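Making Side Money With Used Textbooks: A Talk With a Part-Time Seller
03/02/2024

She has a full-time job in billing at a dental office in Lamton and sells used textbooks in the evenings. Last year the books brought in about $3000 after fees and postage. She asked to stay anonymous because her employer doesn't know about it, and she would like to keep it that way.

She started with her own college books. They had been in a closet for years, and the campus store had offered her almost nothing for them. She listed them on Buritz, a resale site she had used before for clothes.

"The nursing books went in two days," she said. "The history ones are still here. That taught me most of what I know about it."

After that she began going to library sales in Lamton and Tevthorpe. She looks up the number on the back of each book on her phone before she puts it in the bag. If the last few copies sold for under $25, she leaves it.

"I used to buy anything that looked expensive. A thick hardcover with a shiny jacket, I'd think, well, somebody must want this. But there was a newer edition out, and once there's a newer edition you can forget it." 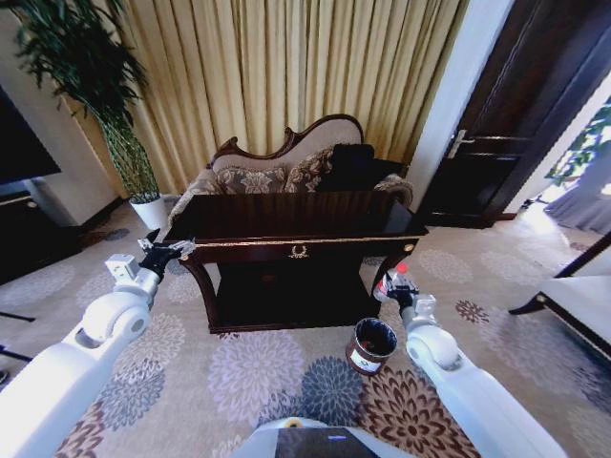

One reader who sells on the same site wrote to ask whether that cutoff is too high, and said that cheaper books had paid for most of a vacation. She had heard this before. Cheap books do sell, she said, but each one takes the same time to clean, list and pack, and she only has a couple of hours after dinner.

She sold 237 books last year. She knows the number from the spreadsheet she keeps for taxes. Every book gets a row with what she paid, what it sold for, the site's cut, and the postage. She fills it in the same night she ships.

"The first year I didn't write anything down. I had a shoebox of receipts and some of them had faded so badly I couldn't read them. I ended up paying tax on money I had really spent on stamps and mailers."

Fees are her biggest complaint. Buritz raised its cut last March, and she moved some of her listings to Katene, a smaller site with a flat monthly charge. Sales there are slower. She keeps the medical and accounting titles on Buritz, where students look first, and puts the odd things on Katene. Lab manuals do fine there, and so do old workbooks if the pages are clean.
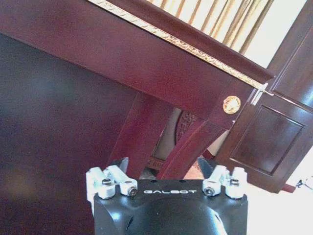 Photo: Katene

Timing matters more than price, in her view. She does nearly all of her business in two stretches, at the start of the fall term and again in January. In between she may go two weeks without an order. She buys in late spring, when people are moving out and library sales are full, and holds the books until August.

"You have to be okay with the money sitting there. If you need it for rent next month, don't put it into organic chemistry."

I asked about returns. She gets a few every term, mostly from students who dropped the class. She takes them back without arguing as long as the book comes in the same shape. Books with a one-time access code are another matter. She says in the listing that the code is used, puts it in the first line, and still hears from buyers who missed it.

"Now I send a message before I ship. I say, the code in this one has been used, do you still want it? Some cancel. Fine. I'd sooner lose the sale than get the bad rating."
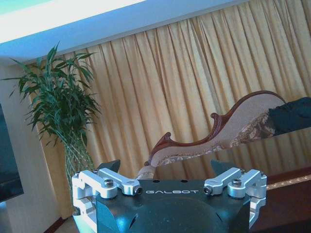
What She Would Tell a Beginner

Start with books you already own, she said, and list them honestly. Mention the highlighting. Mention the bent corner. Buyers will accept a marked-up book at the right price, but they won't accept a surprise.

She also suggests weighing each book before setting the price. A large anatomy text can cost more to mail than she first guessed, and in her early months she lost money on several of them. A kitchen scale works for the smaller ones.

Her goal for this year is $4000. She doesn't plan to get there by selling more books. She wants to stop buying the ones that sit, and she has two shelves of those to clear out first. The history books are going to the library.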